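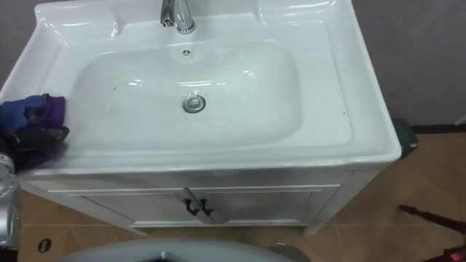
Last updated: October

In Praise of the One-Piece Sink

I have lived with four bathroom sinks as an adult, and I have strong feelings about three of them. The first was a pedestal sink, very pretty, with nowhere to put so much as a toothbrush. The second was a glass bowl that sat on top of its counter like a salad waiting for guests. I spent five years wiping the ring of grime where the glass met the wood, and I never once got all of it.

So when my friend Ingvild Lindholm was redoing her upstairs bathroom and asked what I would choose, I gave her a much longer answer than she wanted. Get the plain white one, I said. Get the one where the bowl and the counter are a single piece of ceramic, with a good wide rim that curves down into the basin, and set it on a white cabinet with two doors. She told me it sounded like every bathroom her aunt ever had. Well, her aunt knew what she was doing!

What I love best is that there is no seam. The cloth goes around the rim, down the side and across the bottom, and it never catches on anything. I like the molded ledges at the back, too, one on each side of the faucet, with their little raised lips. A bar of soap stays put there. And I will always stand up for a single lever, which you can nudge with your wrist when your hands are covered in paint or bread dough.

Now, the case against. Glossy white ceramic shows everything. A few dark specks on the bottom of the bowl, a smudge on the rim, and you see them from the doorway. Jamila Begum, who is a far tidier person than I am, chose a speckled gray sink for exactly this reason and says she cleans it half as often. I believe her, but I would still want to know what I'm washing my face over — and a white sink gets me to pick up the sponge, which takes all of 2 minutes.

The other complaint I hear is that a wide rim invites clutter, and I have to give some ground here. Leave any flat edge in a house and somebody will hang a shirt on it. Cloth ends up draped over the side of the counter, half on and half off, a purple heap on top of a black one, and there it sits until laundry day. I used to scold my family about this. These days I put up a hook by the door, remind people that it exists, and move the heap myself when I want to wipe down the left side.

Ingvild did go with white in the end. She has already asked me what I think about towel bars, so I'm writing her another long letter.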